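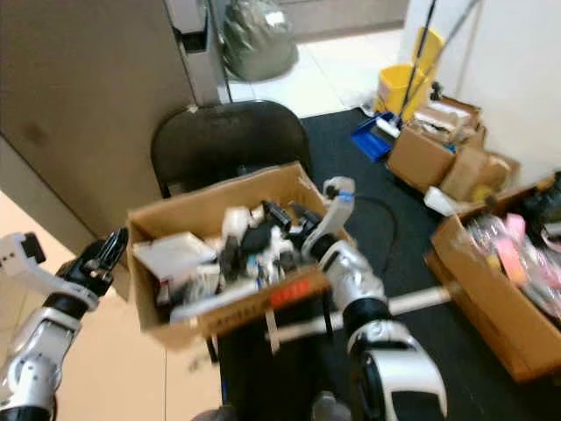 The quote for the arms is the easy line. At Sumanik, the February budget for a two-arm handling cell listed the robot, a spare gripper and shipping. It left out floor work, operator hours and spare parts for the fingers, which wear first.

Régis Coste, who plans equipment purchases there, now starts with the load. An open carton full of mixed parts needs a grip on both sides and has to stay level – a single arm with a higher payload does not solve that. His trial sheet calls for 200 lifts per carton type, with 5 types tested before any order is signed.

Rondevine and Rajput both bid on the second cell. Payment terms were the same, 60 days. Delivery of replacement fingers was not, and Coste weighted it above purchase price.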